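Home Explore Notifications Messages Lists Profile More

Evaristo Sala
Thread on folding laundry on a sofa, after nearly 2 years of doing it wrong. Textile notes only. Mute if this is not your field.

Premise: the apartment has no table big enough to fold on. The bed is in use for other piles. That leaves the sofa, a Greren with light gray seat cushions and a mustard-yellow back.

A seat cushion is a poor folding surface. It gives under the hand, so a crease pressed into a sleeve springs back when you let go. Press with the flat forearm. Fingertips only dent the foam.

The weave has one advantage. Jersey grips it and stays where you put it. On a lacquered tabletop the same shirt slides off square while you do the second side.

Color sorting comes before folding. I do reds as their own batch. They get a cold wash, the Ollilar liquid, and 73 minutes on the short program.
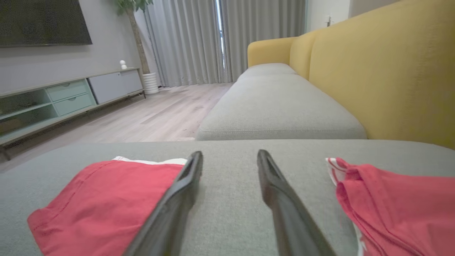 Reds on the near cushion, folded piece left, crumpled shirt with the striped trim right.

Trim is the hard part. A red and white striped band is often knit at a different tension from the body, and after a wash the two may not agree on length. Lay the band straight first, then let the body follow it.

If you fold to the body instead, the band ripples and you get a wave along the edge that survives in the drawer until November.

Hems: run a thumb along the stitching before the first fold. A hem that has flipped outward gets pressed in that position by everything stacked on top of it.

Order of operations for a T-shirt on a soft surface:
Face down, band straight.
Sides in to the width of the drawer divider.
Bottom third up, then again.
Turn over, move to the stack.

The drawer is an Ornico insert, item 2231, and the divider sets the width. I cut a piece of cardboard to match and lay it on the back of the shirt. Remove it before the last fold.

Stack height: 3 shirts on a cushion. The fourth tips the pile toward the seam between the seats and you start over.

Nigel Bunting asks whether a folding board under the clothes would solve all this. Yes. I owned the Lambert one. It lived behind the sofa and I folded on the cushion anyway.

Nigel also asks about whites. They go on the far cushion, after the reds have been put away. I have had one pink undershirt and do not want a second.

Socks are a separate thread.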